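Fitzsimmons inquiry

The Fitzsimmons inquiry was a party disciplinary case in the town of Miltitz, and I've been keeping this entry up to date ever since I sat through most of it from the public seats. It concerned Mei Whitlock, a councillor for the Kisar ward, and whether she had told her local party the truth about a dinner paid for by a building firm, Drirnier.

Background

Whitlock was first elected in 2000 and held on at the next vote by 152, a thin margin for Kisar, where her party usually strolls home. She sat on planning, so when Drirnier put in for the old dairy site people naturally started asking who knew whom. She said she'd never met the directors socially. Then a seating plan turned up in the local paper one Friday, with her name on the top table!

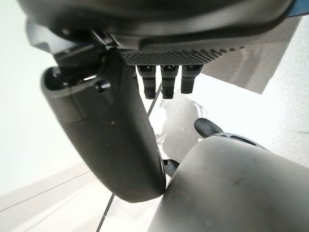
The inquiry

The party asked a retired solicitor called Fitzsimmons to look into it, hence the name. He held two hearings in December, both in the evening, and they were far duller than the paper made out (I took a flask to the second). Most of the time went on whether a dinner counts as a gift if you leave before pudding.

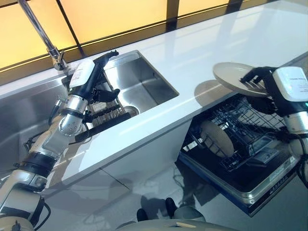

Fitzsimmons found that Whitlock had been careless with her register of interests but hadn't set out to mislead anyone. She got a written warning and kept the whip. The opposition group wanted the full report published – I did too – but only a summary came out.

Aftermath

Whitlock left planning of her own accord and moved to the libraries brief. Drirnier's plans for the dairy were turned down on traffic grounds, and the site is still fenced off.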